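Search tickets, articles, people
Category: Help Desk > Network & Wi-Fi > Intermittent

Wi-Fi drops every afternoon, second floor, Jillau building

Hi all, reopening this one because it's back. Short version: the wireless on the second floor falls over sometime after lunch, stays bad until people start going home, and is perfectly fine again by morning. I closed the last ticket myself (sorry!) when we had a couple of good days in a row, and of course it was right back on Wednesday.

What I see on my laptop: full bars, connected, no complaints from the little icon, and then pages just sit there. If I ping the gateway I get normal replies, then a run of them over 704 ms, then a handful of timeouts, then normal again. My desk phone is wired and never hiccups, so I don't think it's the line coming in.

Stuff I've already tried, so you don't have to ask me:

Forgot the network and rejoined. No change.
Updated the wireless driver. No change, and it lost all my saved networks, thanks for that.
Borrowed the Barua USB adapter from the front desk. Same thing, maybe a hair better.
Sat in the hallway right under the access point (people stepped over me, it was great). Same thing!
Rebooted the access point at lunch. Good for a bit, then bad again.

The workroom at the end of the hall is on the same access point, the Hidetti one above the door, and it goes bad at the same time my desk does.

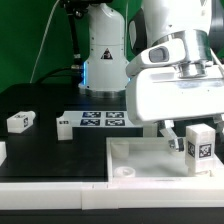
Zübeyde Kılıçarslan replied: Can you check which channel the access point is on when it's good and which channel when it's bad? The Hidetti units ship with auto channel turned on, and they'll hop in the middle of the day if they think they hear a neighbor. Also, how many addresses does the guest pool have? I had one site where the symptoms looked like radio trouble and it was DHCP the whole time.

OK, so I went and looked, and I'm kind of embarrassed I didn't do that first. Morning: channel 36. Afternoon, while it was bad: channel 149, then back to 36, then 149 again while I was sitting there watching the page. Every time it flips, everybody gets kicked and has to rejoin, which explains the full bars and no pages (I was looking right after it came back).

The pool is set to 200 addresses and 176 were handed out when I checked. That's closer than I'd like but it isn't full. Lease time is a week, though, so every visitor's phone hangs on to an address long after the visitor has left.

Changes I made, in order, with a day between them so we'd know which one did it:

Turned off auto channel and pinned it to 36.
Dropped the guest lease to 4 hours.
Turned the transmit power down one notch. The Ledier access point downstairs was coming up through the floor pretty loud, and laptops were clinging to it instead of ours.

Pinning the channel got rid of most of it. I still had one stall near the stairs the next afternoon, and that's when I turned the power down. I walked the floor with a ping running after that, my desk to the hall to the workroom and back again, and got no timeouts.

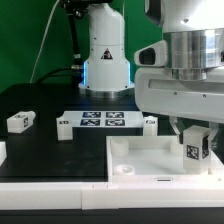
Somebody from downstairs added that their side has been slow after lunch too, and asked whether the Ledier unit should be pinned as well or if that would just push the problem back up to us.

Good question, and I think yes, pin it, but put it on a different channel from 36 or we'll be yelling over each other all day. I don't have the login for that one. If whoever set it up can send it to me I'll do it before the building opens so nobody gets kicked off in the middle of a call.

Leaving this ticket open through the end of February this time. If it drops on you, please put the time and where you were sitting in a comment, even if it's only a few seconds. And if you still can't get on at all, forget the network and rejoin once before you write in, because some of the older laptops are holding on to the old settings.

Status: Pending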